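Report to: Akinyi Kombo, program office
From: Cathal Kavanagh, bench evaluation
Date: 2/25/20
Subject: Pronar hand-held gripper kit, second progress report

## Status

The evaluation is on schedule. Bench handling tests are finished for rigid boxes and cabled devices. Soft goods have not been started. Spending is within the approved budget and no change to the funding is requested in this period.

The kit under review is the Pronar hand-held gripper, supplied by Gelamis with the standard pad set and one set of spare pads. The question set by the program office is whether the kit is good enough to buy for the Mugo line, where operators will record handling demonstrations for later use on the fixed arms.

## Work done since the last report

We logged 1,437 grasp attempts across all part classes, of which 254 were on devices with a cable attached. Operators worked in sessions of 100 attempts, with a break and a pad inspection between sessions. Each attempt was scored as held, slipped, or dropped. Attempts with a tracking loss were scored separately and are not included in the totals.

The cabled devices took the most time. A cable leaving the back of a housing pulls on the part when it is lifted, and the pull changes with the angle of the wrist. Operators were told to close on the sides of the housing and leave the cable free. The test position is a white table with a square marker fixed near one side, and the part is held between the two dark pads with its front face clear.

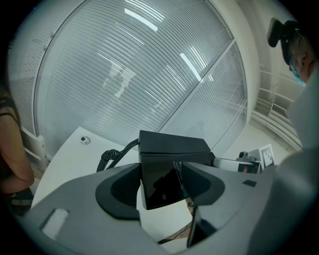

## Findings

**Grip.** Flat-sided housings were held reliably when the pads closed near the middle of the part. Most slips came from closing too close to one end, after which the part turned in the grip. The rounded pad shape is forgiving on small errors in height and less so on errors in angle.

**Cables.** In 25 of the 254 cabled attempts the part slipped or dropped. Coiled cables were worse than straight ones. A cable clip on the table edge reduced the pull but slowed the operators, and we do not recommend it for the line.

**Tracking.** Losses were concentrated at steep wrist angles. Glossy parts gave more trouble than matte ones when the overhead lights were at full level. We have not yet separated the effect of the lighting from the effect of the surface.

**Wear.** No pad was replaced during the period. Light scuffing was recorded at two inspections.

**Documentation.** The Gelamis manual covers assembly and charging well. The calibration section refers to a menu that is missing from the current software. Gelamis has been told and has promised a corrected page.

## Open items

- Repeat the glossy part tests at two lighting levels.
- Start soft goods, using the Wimen sample set.
- Obtain a written price for spare pads in line quantities.
- Confirm that recorded files load in the Mugo software without manual conversion.

The file loading check is the only item that could delay the purchase decision. If conversion is needed, the time per session will have to be added to the operating cost estimate. Results for this item and the lighting tests will be in the next report.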